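Kedico puts the Ava two-arm service guide online, free for everybody

February 6, 2020

I'm happy to say our setup and care guide for Ava is up today, and yes, it covers the grippers! 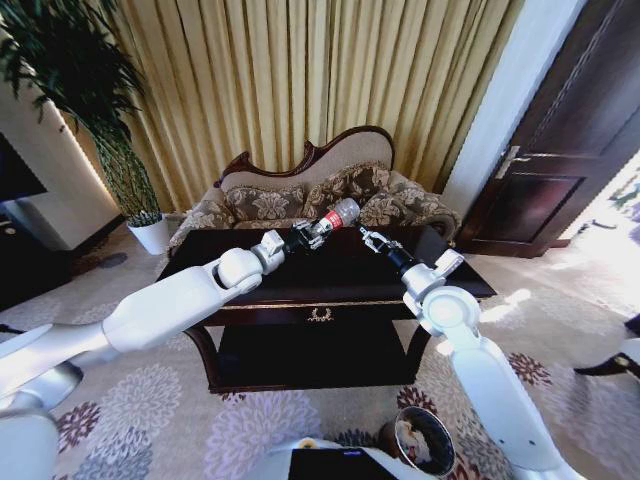 Matilde Pacheco wishes we'd done it sooner, and told me she used to re-zero both wrists before every bottle run when the fingers only needed a wipe and a new pad. Fair enough. So pads come first in the guide (page 2, with the torque table), then shoulder joints, then cable checks every 200 hours.

We went through 885 service notes from the Msimang workshop to write it, and I read more of them than I'd planned to. Most were about grip force set too high after a pad swap. Please run the Grurkach calibration routine after you change pads, one arm at a time, with the other one parked.

Spare pad kits ship from our Msimang stockroom. Printed copies of the guide will follow in October.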